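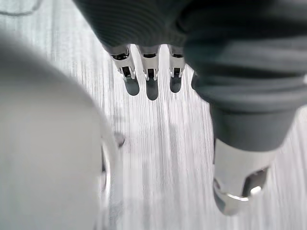 Hand over the bench at the Pusby open day, fingertips on one side of the gap and thumb on the other.

Forum: Grippers and end effectors
Thread: Pusby open day, Vunum hand demo – notes

kerf_and_feed
Posted 15 Sep 2025

I went to the open day at the Pusby site in Grollness and said I would write up the hand demo for those who couldn't get there. These are notes, in the order I wrote them down.

The hand is the Vunum, running on their Bạch controller. The arm was introduced as "a standard arm" and they did not want to talk about it further. The job on show was small parts handling: pick from a tray, regrasp on the bench surface, place in a fixture. They ran it in one corner of the assembly hall with a rope around it. There were 17 of us in the group, which was too many for the space, and the people at the back watched it on the monitor.

Fingertips. Bare metal structure with a separate dark grey pad at the end of each finger. The machining is open, with rectangular cutouts through the sides. The pads are rounded and short. I asked if they were bonded or mechanically held and was told "replaceable", so take that as you like.

Cover. Everything above the fingertips is under a dark grey ribbed knit. It comes down to a cuff at the thumb. It bunches up quite a bit at the base of the fingers. The presenter said it keeps swarf and dust out of the joints and that it gets changed at the same interval as the pads. They gave no figure for the interval.

Grip force. They quoted a default of 3 N per finger for the demo parts. They would not give a maximum.

Log. The controller screen had a running grasp counter, which read 1,418 when we arrived. I asked how many of those were failures and the answer was that the counter does not separate them. I found that strange for a machine being shown to buyers.

Failures in our session. Two drops that I saw. One was a slip during the regrasp, the other happened at the fixture and was put down to a bad part. After the first one it retried by itself. After the second an operator reset it from the pendant.

I can answer questions but I did not get hands on it, none of us did.

shimstock
Thanks for writing it up. Was it teleoperated or running by itself? The brochure avoids the question and I have seen demos from other outfits where there was somebody in the next room.

kerf_and_feed
shimstock wrote:
> Was it teleoperated or running by itself?

They said autonomous for the pick and place, and that the regrasp was taught from recorded demonstrations. The pendant stayed on its hook except for the reset. I can't rule out somebody in another room, but the pauses were very regular, and a person would have been less even than that.

wetbench
I was in the later group and got a different story on the cover. Ours was told it was there for the look of the thing and for cable management, with dust protection as a side benefit. Same presenter, I think.

My concern with it is the bunching. On a bench with anything sharp or wet on it that knit is going to snag or wick. We ran a fabric sleeve on a deburring cell for most of a year and went through a pile of them. In the end we took it off and lived with cleaning the joints.

dry_sump
wetbench wrote:
> In the end we took it off and lived with cleaning the joints.

Deburring is close to the worst case for a sleeve. Small parts handling on a clean bench is a different job. I would keep the cover. The alternative is bellows on every joint, and then you lose finger travel and you have a part that costs real money to replace. A knit sleeve is cheap and you throw it out.

wetbench
Cheap if the vendor lets you buy it from somebody else. The Vunum sleeve is a shaped part with a separate opening for each finger. It is not tube stock off a roll.

dry_sump
Fair. I have not seen the price list.

offcut_annie
Question about the pads. Are they the sensor, or is the sensing back in the metal behind them? We handle anodised parts and the first thing our quality people will ask about is marking. Dark rubber leaves a mark on clear anodise if there is any slip at all.

kerf_and_feed
offcut_annie wrote:
> Are they the sensor, or is the sensing back in the metal behind them?

Not answered clearly. The slide said "tactile fingertip" and showed a block diagram with nothing in the block. From how it behaved, I would guess force only, measured somewhere up the finger. When the part slipped in the regrasp it kept closing on nothing for a good second before it stopped. With slip sensing in the pad I would expect it to catch that sooner.

On marking, the demo parts were light coloured mouldings and I didn't see them up close afterwards. Ask for a trial on your own parts.

shimstock
A second is a long time. Is that a controller limit or a tuning choice?

kerf_and_feed
No idea. I put the question and was told it would be "addressed in the February release". What is in that release I don't know either.

tramming_head
I will be the dissenting voice. I was there as well and I don't think this tells us anything a decent two-jaw gripper with soft jaws wouldn't do on the same tray. The parts were all the same. The fixture had a generous lead-in. The regrasp was only needed because the tray presented the part the wrong way up, and you would fix that at the tray.

If the point of a hand is variety then show variety. One part type all morning is a gripper demo with extra joints.

dry_sump
tramming_head wrote:
> One part type all morning is a gripper demo with extra joints.

Partly agree. But the tray was loaded at random angles, at least in my group, and it picked from all of them. A two-jaw would need the wrist to do all that work, and you would run into the tray wall on some of them.

tramming_head
Then you use a different tray. Trays are cheap.

offcut_annie
Trays are cheap until the customer supplies them. Ours arrive in the customer's packaging and we are not allowed to change it. We have 6 part families through that bench and no two come in presented alike. I would look at a hand for that if the tips don't mark and the changeover is short.

wetbench
Did anybody get a changeover time? In my group somebody asked about swapping pads and the presenter said it is done with the hand on the arm, one tool. They did not demonstrate it. At an open day, that would be the first thing I would put on the schedule.

kerf_and_feed
Not demonstrated for us either. I can add that a spare set of tips was lying on the side table in a foam insert and the pads on those were visibly cleaner than the ones on the hand. Wear or dirt, I could not tell from behind the rope.

lathe_dog
I couldn't attend so I am working only from the photo at the top. Looking at the gap between the fingertips and the thumb, the thumb tip is a much chunkier part than I expected. Does it move in more than one direction, or does it just close against the fingers? And is the middle finger longer, or is it just extended further there?

kerf_and_feed
lathe_dog wrote:
> Does it move in more than one direction

Two, by my observation. It swings across and it closes. There may be a third joint under the cover. On the middle finger I think that is posture. With the hand fully open they looked more even, but I didn't measure anything and the cover hides where each finger starts.

lathe_dog
Ok. The cutouts interest me more than the pads. Open pockets like that at the fingertip will collect whatever is on the bench, and the sleeve doesn't reach that far down. So you have a cover over the part of the hand furthest from the dirt and nothing over the nearest.

dry_sump
An open pocket you can blow out with an air line. A closed one with a gap in it you can't. I would pick open every time.

wetbench
Depends what is behind the pocket. If it is a pin joint, an air line will drive fines into it. We have done exactly that.

tramming_head
Also look at what it was working over. Clean pale surface, nothing on it that would trouble anyone. Put it over a bench at our place after a night shift and come back with the counter reading then.

shimstock
Does anyone have the bench surface spec? We have had trouble with streaky, shiny surfaces under a wrist camera. Part edges get lost in the grain and the glare moves as the arm moves. If their vision copes with that I would count it in their favour.

kerf_and_feed
No spec. Pale, with a fine grain running one way. The hall lights were on and the blinds were half down on the yard side. They did not mention any vision problem and neither of the drops looked like a vision error to me. The pick location was good both times and the trouble came afterwards.

tramming_head
Half-down blinds is a lighting setup. Somebody had a reason for that.

kerf_and_feed
Or the sun was in the presenter's eyes. I didn't ask.

offcut_annie
I have emailed Vunum about the pad material and whether there is a non-marking grade. I also asked for the retry logic in writing, meaning how many attempts before it calls an operator. Will post what comes back if they don't stamp it confidential.

wetbench
Please ask if the sleeve can be run off the hand altogether without voiding anything. And the washing instructions if there are any. Ours said in plain words that it could be washed, and then the supplier refused a claim over it.

offcut_annie
Added both.

lathe_dog
If you get a section drawing of the fingertip I would be glad to see it, even a poor one.

kerf_and_feed
One correction to my first post. I wrote that the pads and cover are changed at the same interval. Going back through my notes, it was the cover and the thumb pad. The finger pads are on a separate interval, which was also not given. I can't edit the post any more, so please read it with that in mind.

dry_sump
Why would the thumb pad be separate?

kerf_and_feed
It opposes all the fingers, so I assume it sees the most load. That is my assumption and did not come from them.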